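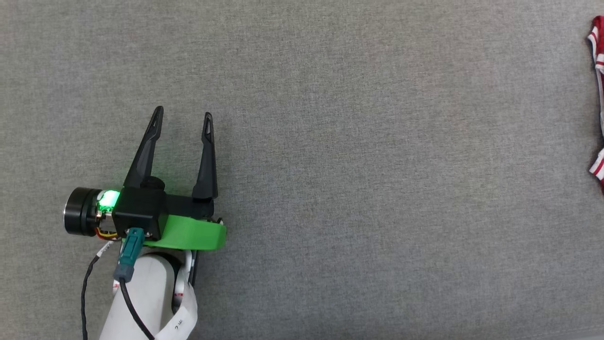 5.2 The false grasp

I should start with the failure that cost us most of September, and I'd rather tell it the way it happened than tidy it into a table. We ran 1257 pick attempts on clothing with the Galon controller, and 98 of them ended in what Lama Hijazi and I came to call a false grasp. The arm went out, shut its fingers on nothing, decided it was holding a garment and carried on with the fold -- quite happily, all the way to the end of the routine!

My first guess was the camera. I spent far too long on lighting and on colour thresholds (red cloth, blue cloth, you name it), and the garment mask was fine every time I looked. Siamak Ghasemi was the one who asked what the controller believed about the fingers, and that's where the trouble was. Galon calls a grasp good when the motor current rises above a set level and stays there. Fingers squeezing a thin cotton shirt push the current up, but so do fingers squeezing each other, and with our threshold the two looked just the same in the log.

Figure 4 has the gripper shut with the garment off to one side of it.

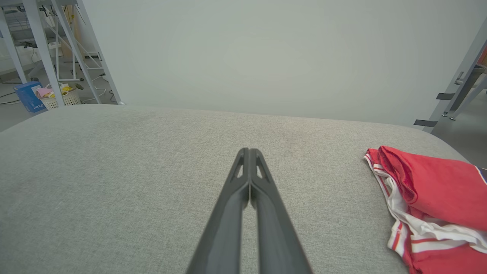
Figure 4. Wrist view with the fingers closed together; the red and white garment lies to the right on the grey surface.

The safety side bothered me more than the lost picks. Once the controller thinks it has hold of something, it lifts the speed limit for the carry, so a false grasp means a fast arm doing a job it isn't doing. Twice it swung through the spot where Lama usually stands to reset the cloth. She wasn't there either time, but we stopped the runs that afternoon and I kept the speed limit on for everything after that, carry included.

We then added a second check on finger position. If the gap reads as fully shut, the grasp is thrown out whatever the current says, and the arm backs off before trying again. It does reject the odd real grasp on very thin cloth -- a sleeve edge, say -- and I haven't found a setting that gets rid of those as well.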